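**Walk-round checklist, open day at the Clilora robot lab**
2025-11-28, filled in before the doors opened

I did this on foot with a pen and a coffee (coffee stayed outside, before you ask!). It's the same list we used in July, plus my scribbles.

- [x] **Badges and sign-in.** Fine. The Grurnmont group gets the blue lanyards.
- [x] **Walkways.** Wide enough for a tour group if people don't stop and chat at the first table, which they will.
- [ ] **Hanging cables.** The yellow ones that drop from the ceiling need a look, mostly the one that runs on along the floor with its plug lying there. Tape it or move it, please.
- [x] **E-stops.** Pressed every one, and every one reset. I love that clunk.
- [x] **Reach line.** Visitors stay 700 mm back from any table with arms on it. The tape from the Killance visit was peeling, so I put down new stuff.
- [x] **Tabletops.** Plates and trays only. No mugs, no phones, no bags.
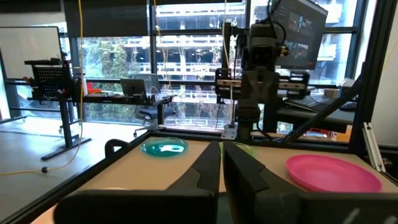
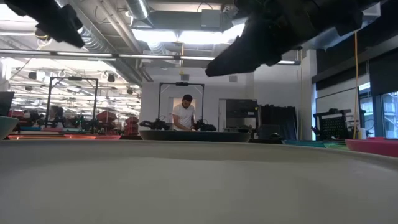
**Can visitors touch the arms during the demo?**
Only when the host has hit the e-stop and said out loud that the station is off. Otherwise hands stay behind the tape, kids' hands too.

- [x] **Fire exits.** Clear. Door alarm tested.
- [ ] **First aid kit.** Low on the small bandages. I've asked Seneviratne for a refill with the next supply order.
- [x] **Speed limit.** Demo mode is set to 400 mm/s at all stations. It looks a bit sleepy, but I'd much prefer sleepy with a crowd standing there.
- [ ] **Signs.** The "arms may move without warning" sign is still in the print room. Somebody grab it on the way up?

Three boxes open, and I'll go round again after lunch.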